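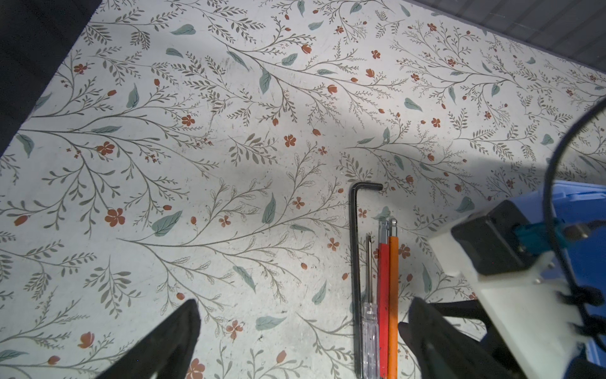 Caltard is a small testing shop in Flivville. Companies that make grippers, arms, wrist cameras and controllers would like to hear how good they are, and we are paid to find out. Most of them stay on speaking terms with us.

We started in May with one arm and a set of fingers that could pick up a foam block all day long, provided it was the foam block from the brochure. Since then we have run 1592 comparison trials on 19 grippers, mostly with things people keep in a drawer. Hex keys are our favorite. They are thin, they lie flat, and they have humbled some very expensive hardware. Screwdrivers with clear handles do the same for cameras.

Every gripper gets the same tools, the same table and the same number of tries. Soft fingers, hard fingers, we have no religion about it – though we have lost a few arguments over lunch.

Our own scoring software is called Kütt. It logs each grasp, each drop and each long pause while the controller thinks things over. The reports go out under the name Bostance, which sounded better at the time.

If you have a gripper you are proud of, send it. We will return it with notes.

Recent items
Two wrist cameras, one shiny screwdriver
Why we retired the foam block
Bostance report 13: soft fingers

Shares 19 | Comments 13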